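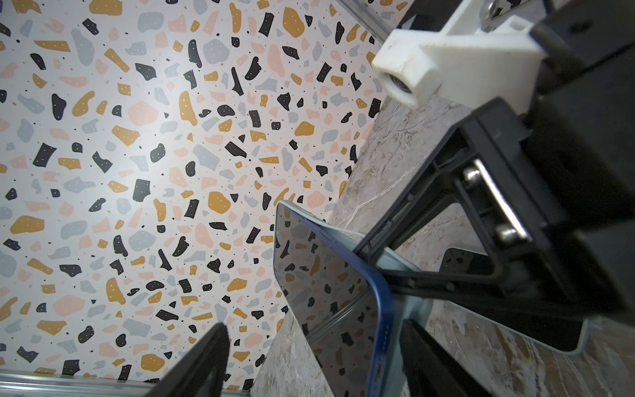
Teléfono con marco azul y pantalla apagada, delante de un fondo de terrazo.

Flosska: registros de plantas acuáticas exóticas en ríos y embalses

Versión de los datos: 2024-11-16

Flosska es una tabla de observaciones de plantas acuáticas introducidas, reunida para estudiar por dónde entran las especies nuevas y en qué tramos de agua se establecen primero. Contiene 2622 registros de 19 especies. Todas las observaciones son de agua dulce; las marismas y las lagunas salobres quedaron fuera de esta versión.

Contenido

registros.csv: una fila por observación
especies.csv: nombre aceptado, sinónimos y región de origen
tramos.csv: los 60 tramos de muestreo, con su tipo (río, canal, embalse)
CAMBIOS.txt: correcciones desde la versión anterior

Columnas de registros.csv

id_registro: número entero, no se reutiliza cuando se borra una fila
id_especie: clave hacia especies.csv
id_tramo: clave hacia tramos.csv
fecha: año, mes y día; si el día no se conoce, queda vacío
cobertura: de 0 a 5, según la escala Virberg
estado: presente, ausente o dudoso
fuente: campo, herbario o aviso

La escala Virberg la usamos desde el principio del proyecto. El valor 0 significa que la planta fue buscada y no encontrada, y no se debe confundir con la celda vacía, que significa que no se anotó la cobertura. Este error lo hemos visto en varios análisis hechos con la versión anterior.

Cómo se recogieron los datos

Los tramos se visitan a pie o en barca, siempre desde aguas abajo hacia aguas arriba. Los registros con fuente "aviso" llegan de pescadores y guardas, y entran en la tabla después de la revisión de una muestra o de una fotografía donde se vean bien las hojas. Para los pliegos antiguos se respetó la identificación del herbario Rotach, salvo en 16 casos que están explicados en CAMBIOS.txt.

Las coordenadas se publican redondeadas. En los tramos de propiedad privada se da solamente el centro del tramo.

Limitaciones conocidas

Los embalses grandes tienen más visitas que los canales de riego, y por eso la tabla no sirve para comparar abundancias entre los dos tipos sin una corrección. En febrero casi no hay muestreo: muchas especies están sin hojas y se confunden entre ellas. Los híbridos se guardan con la especie que más se les parece y con estado "dudoso".

Uso y cita

Los datos se pueden usar y redistribuir con mención del origen. Rogamos citar así: Chaudhary, Flosska, registros de plantas acuáticas exóticas, e indicar la versión descargada. Si encuentran una identificación equivocada, escriban por favor el id_registro completo en el aviso. Las correcciones aceptadas se incorporan en la versión siguiente y no se modifican los ficheros ya publicados.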